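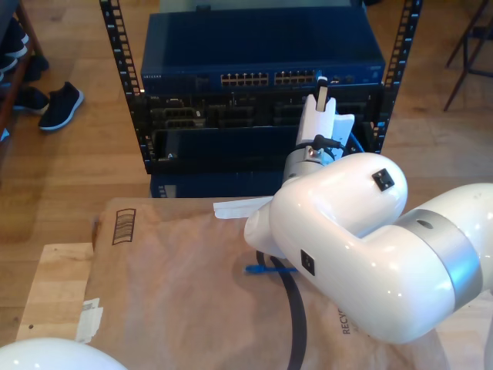 4.3 Teaching a reach into the rack by hand

The Nokton sales sheet says a new task takes one demonstration. Plan on more. The arm copies what you did, including the bump and the second try, and it has no idea which part you meant.

Before you start

Rack work is a poor first task. If you haven't done the block exercise in 4.2, go back and do it. Practice with a rack that carries no live traffic, whatever your manager says about the schedule.

1. Clear the cardboard and any spare cables from the arm's side of the table. A curl of black cable looks harmless until the elbow comes down on it.

2. Check the cable plugged into the side of the wrist. Turn the wrist by hand through the full move you plan to teach. If the cable goes tight, change the move.

3. Press Free Drive and wait for the tone. Hold the arm by the forearm. Don't steer it by the gripper fingers.

CAUTION: Free Drive is sold as "weightless." It isn't. The arm can sag when the payload setting is wrong, and the rack will be in its way.

4. Bring the gripper in from below, fingers up, and stop short of the switch. Press Mark.

5. Move in slowly to the ports. Press Mark again, then save the run.

6. Play it back at the lowest speed with your hand on the stop button. Watch the fingers. The screen will say "Match good" even when they're headed for a rail.

7. Record at least five more runs, starting from a slightly different pose each time.

Note: Remote control (section 4.4) gives smoother paths, but you lose the feel of contact. Olga Teixeira teaches the approach by remote and the last stretch by hand. We have had fewer bent plugs that way. Berhanu Negussie does everything by remote and disagrees.

Note: The match score runs from 0 to 1000. We have seen high scores on runs that missed the port completely. Use it to throw out bad runs, never to approve good ones.

If playback drifts, see Error 3602. Recalibrate before you record anything else.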